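4. 長尺物と大型樹脂部品を対象とした両腕教示

図4 両腕作業の教示。左腕のグリッパは逆さに置いた白色樹脂製の椅子フレームの角部を、右腕のグリッパは淡い青色の長いパイプの端部を把持している。 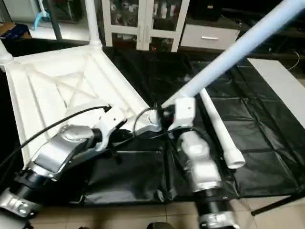

4.1 本章の目的

前章では、単腕による把持・移載作業について、手を添えて腕を動かす直接教示と、操作卓からの遠隔教示とを比較した。単腕作業に限れば、両者で得られる軌道の質に大きな隔たりは認められず、教示者の習熟度の影響がむしろ支配的であった。しかし、左右の腕が性質の異なる物体を同時に保持する作業では事情が異なる。一方の腕が部品を拘束している間に他方の腕が長尺物の姿勢を変える場合、教示者は二つの手先の位置に加え、視野から外れる物体の遠端にも注意を払う必要がある。

本章では、図4に示すような、椅子フレームと長いパイプとを左右の腕で分担して扱う作業を取り上げ、遠隔教示によるデータ収集の手順、記録形式、および採否の基準を述べる。学習した方策の評価は第5章に譲り、ここでは教示データそのものの性質に議論を限定する。

4.2 作業系列の定義

対象とする作業系列をDrudomari系列と呼ぶ。本系列は、散在した樹脂製品およびパイプ類を仕分ける前処理工程を想定したもので、接近、把持、相対姿勢の調整、分離、載置の各段階から構成される。段階の境界は教示者が足元のスイッチで指示し、収録後に別の担当者が確認したうえで確定した。

図4は相対姿勢の調整段階に相当する。同図では両グリッパの先端がごく近接しており、パイプは把持点から視野の右上隅へ向かって斜めに延び、その先は画角の外にある。この配置は本系列における難所を端的に示している。すなわち、手先同士の間隔が狭いため干渉の危険が高く、同時に、パイプの遠端がどこにあるかを手元の視覚だけでは判断できない。

床面には黒色のシートを敷き、部品をその上に配置した。シートには折り目としわがあり、表面の光沢によって照明が筋状に映り込む。収録にあたり、しわを伸ばす、あるいは反射を抑えるといった処理は行っていない。使用現場の床面条件は一様でなく、均質な背景のみで収集したデータから得た方策が現場で性能を落とすことは、予備実験の段階で確認していたためである。

部品の初期配置は試行ごとに変更した。図4では、右腕の右側に白色の塩ビ管が別に置かれており、右腕が把持するパイプとおおむね平行な向きをとっている。このように対象物と形状の似た部品が近傍に存在する配置を、本論文では類似物併置条件と呼ぶ。類似物併置条件では、どちらの管を扱うべきかを教示者に事前に指定し、指定の内容を試行の属性として保存した。

4.3 遠隔教示の構成

教示には、左右独立の操作レバーを備えた操作卓Zastoraを用いた。操作レバーの位置および姿勢の変化量を手先座標系における目標変位に変換し、各腕の逆運動学計算を経て関節角指令を生成する。グリッパの開閉は示指で操作するトリガに割り当て、その押し込み量を開口幅の指令値に対応させた。

教示者に提示する映像は、作業領域を高い位置から見下ろす視点とした。両腕を上方から捉えるこの視点は、手先間の水平距離を把握しやすい反面、腕の奥行き方向の長さが縮んで見え、高さの判断が難しい。予備実験では、把持対象の手前で手先を下げすぎ、フレームのリブに先端を押し当てる事例が複数の教示者に共通して生じた。対策として、手先と接触面との推定距離が閾値を下回った場合に操作レバーへ微弱な振動を返す機能を追加した。振動の強度は距離に応じて連続的に変化させず、二値とした。連続的な提示では、教示者が振動の変化に気を取られ、視覚による確認がおろそかになる傾向があった。

指令から映像上の動作確認までの往復遅延は、中央値で156ミリ秒であった。この遅延は、自由空間での移動に際しては問題とならなかったが、接触を伴う段階では教示者が動作を細かく区切る原因となった。区切りの多い軌道をそのまま模倣学習に供すると、停止と再開を繰り返す方策が得られやすい。したがって、教示データには第4.6節に述べる時間軸の正規化を施した。

直接教示を本系列に採用しなかった理由についても述べておく。両腕を同時に手で導くには教示者が腕のすぐ傍に立たなければならず、身体が部品を遮蔽して映像の記録を損なう。加えて、一人の教示者が両腕を導きながら二つのグリッパの開閉を個別に指示することは困難であり、二人で分担すると左右の動作の同期が乱れた。直接教示は腕に加わる力を教示者が直に感じ取れる点で優れるが、本系列ではその利点を活かす条件が整わないと判断した。

4.4 把持の左右非対称性

本系列の特徴は、左右の腕に求められる役割が対称でないことにある。椅子フレームを把持する腕には、物体を動かさずに拘束する能力が求められる。逆さに置かれたフレームは脚が上方を向き、下面の格子状のリブが上に現れる。フレームの角部は把持点として明瞭であるが、把持時に鉛直方向の力が加わると反対側の縁が持ち上がり、フレーム全体が回転しやすい。

これに対し、パイプを把持する腕には、姿勢を連続的に変える能力が求められる。端部を把持した場合、重心は把持点から離れた位置にあり、手先にはモーメントが作用する。滑らかな円筒面では把持面内での滑りも生じうる。手首の回転がわずかであっても遠端の変位は大きくなり、周囲の物体と接触するおそれがある。

Priceの予備分析によれば、教示者は左右どちらかの腕に注意を偏らせる傾向があり、拘束側の腕に対する指令は作業の後半でほとんど更新されなくなる。この傾向自体は作業の失敗に直結しない。ただし、拘束側の腕が静止したままの軌道だけを学習すると、フレームがずれた際にこれを補正する動作が得られない。そこで、全教示者に対し、拘束側の腕による保持位置の修正を含む試行を一定の割合で行うよう求めた。修正の契機は教示者に委ね、外部から人為的にフレームを動かすことはしなかった。

左右の役割の割り当てについては、拘束を左腕、姿勢変更を右腕が担う配置を標準条件とし、これを入れ替えた反転条件も収録した。反転条件では、利き手との不一致により所要時間が延びる教示者がいたものの、軌道の形状には顕著な差が認められなかった。

4.5 教示者と収録手順

教示はGape、Hopkin、ColletおよびPumphreyの四名が担当した。このうちHopkinとPumphreyは本研究以前に両腕の遠隔操作を経験しておらず、収録に先立ち単腕作業による練習期間を設けた。練習期間の長さは一律に定めず、標準試験片の移載を連続して成功させた時点で本収録へ移行した。

各試行は次の手順で行った。まず、部品の配置を決定し、両腕を待機姿勢に戻す。次に、教示者に対象とする部品と役割の割り当てを通知し、作業を開始する。載置段階の完了、または教示者の申告による中断をもって試行を終了し、終了直後に教示者自身が試行の質を三段階で評価する。評価の際に記録映像を見返すことは認めなかった。見返した後の評価は結果の成否に引きずられやすく、操作中に感じた不安定さが反映されにくいことによる。

配線の取り回しは収録を通じて課題であった。図4に見られるように、左腕では黒いケーブルが腕の上側に沿ってグリッパ方向へ回り、右腕でもグリッパ周辺から細い配線が腕の側面に垂れている。両グリッパが近接する姿勢では、双方のケーブルのたわみが同じ空間に入り込む。手首を大きく回転させる動作については、ケーブルの余長を考慮して関節角の可動範囲を仕様上の限界より狭く設定し、教示者がこの範囲に近づいた場合には操作卓の画面に警告を表示した。この制限により一部の姿勢は到達不能となったが、手先の接近方向を変えることで、いずれの部品配置についても作業を遂行できた。

4.6 記録形式と採否の基準

記録対象は、両腕の関節角、手先位置姿勢、グリッパ開口幅、操作レバーからの指令値、および映像である。各信号は共通の時刻に基づいて整列し、Flenano形式の試行単位ファイルとして保存した。指令値と実測値とを別個に保持したのは、接触時に両者の差が拡大するためであり、この差は力覚センサを用いない構成において接触状態を推定する手がかりとなる。

時間軸の正規化では、両腕の手先速度がいずれも閾値を下回る区間を検出し、その長さを短縮した。ただし、グリッパの開閉中およびその直後の区間は対象から除外した。把持の成立を待つ静止は作業上必要な動作であり、これを短縮すると把持が不完全なまま持ち上げに移る方策が学習されるおそれがある。片腕のみが静止している区間についても、前節までに述べた拘束の役割を保存するため、短縮の対象としなかった。

収録した試行は1,213件であり、以下の基準による確認を経て1,022件を採用した。採用した試行の総収録時間は、正規化前の値で844分を超える。第一の基準は、信号の欠落が許容範囲内にあることである。第二の基準は、段階の境界が一意に定まることである。第三の基準は、作業中に意図しない手先間の接触がないことであり、その判定は映像と指令値・実測値の差の双方に基づいて行った。

把持に一度失敗した後、教示者が自ら把持をやり直して作業を完了した試行は除外していない。このような試行は所要時間が長く、教示者の自己評価も低くなりがちであったが、失敗からの復帰動作を含む点で学習上の価値が高い。Tiwari区分と称する補助ラベルを付与し、復帰動作の開始時刻と終了時刻を明示した。

4.7 データの限界

本データには次の制約がある。まず、パイプの遠端が視野外に出る試行では、遠端の位置を映像から直接求めることができない。手先姿勢と既知の管長から推定することは可能であるが、把持面内で滑りが生じた場合には誤差が残る。視点を遠ざければ遠端を収めやすくなる一方、グリッパと把持点の関係を読み取るための解像度が不足する。複数視点の併用は今後の検討事項とする。

また、教示者四名はいずれも本研究の関係者であり、系列の意図を理解したうえで操作している。現場の作業者が短い説明のみを受けて教示する場合に、同等の質の軌道が得られるかは明らかでない。とりわけ、拘束側の腕による修正動作は教示者への明示的な指示に依存しており、指示がない場合の出現頻度は本データからは推定できない。

樹脂部品のたわみについても、関節角と映像以外に直接の計測手段を設けていない。フレームの角部を強く把持した場合の変形は開口幅の実測値に表れるが、対象の厚みの差による影響と区別することは困難である。第5章の評価では、この点を考慮し、開口幅を入力に含む方策と含まない方策の双方を比較する。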